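**Stivar: cómo va la recogida de ejemplos** - 24 de marzo de 2024

Rápido, que cierro el boletín en nada. Llevamos 452 demostraciones válidas en el simulador y el objetivo del mes son 500. Ettore Farina y Anayeli Esquivel se reparten la teleoperación en 2 turnos, y desde el cambio de mando la cosa va bastante mas fluida. Todavía hay que repetir tomas, sobre todo por agarres de canto.
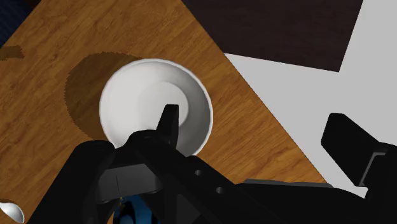 La cámara de muñeca sigue siendo la que más le sirve a la política en los últimos centímetros. Lo que pedimos a quien teleopera: acercarse despacio, corregir antes de bajar y no después. Con el bol blanco se entiende bien, un dedo de la pinza tapa parte del interior y el otro queda ya fuera de la mesa, así que fiarse solo de esa vista es mala idea. Mirad tambien la exterior. Y las sombras dentadas, sí, las tenemos apuntadas - Salim Mussa prueba otra resolución de mapa de sombras esta semana. De momento no se descarta ningún episodio por eso.

Pendiente: etiquetas. Cada episodio lleva instrucción en texto, y hay demasiadas calcadas. «Coge el bol» repetido hasta el aburrimiento. Variad verbos, variad referencias («el que está cerca de la botella verde», «lo que hay junto al embudo»). Los fallos también se guardan, en carpeta aparte, con una línea explicando qué pasó. Sin esa línea no entran.

Para la tanda siguiente, mesa cargada. Embudo naranja, botellas, cuchara, móvil, el vaso pequeño, todo a la vez, y la pinza saliendo desde el extremo del fondo.

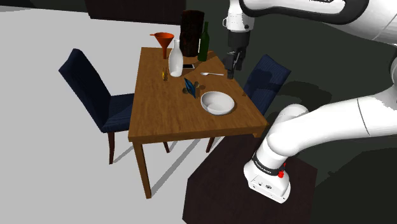 Serena Rizzi contesta que tanta variedad de objetos está muy bien, pero que ella cambiaría antes las posiciones de partida: si el brazo arranca siempre igual, el modelo se aprende la trayectoria y punto. Propone 4 arranques distintos por tarea. Se acepta, queda por decidir quién los programa.

Formato de exportación, sin cambios. Dudas al canal de Stivar, no por correo por favor.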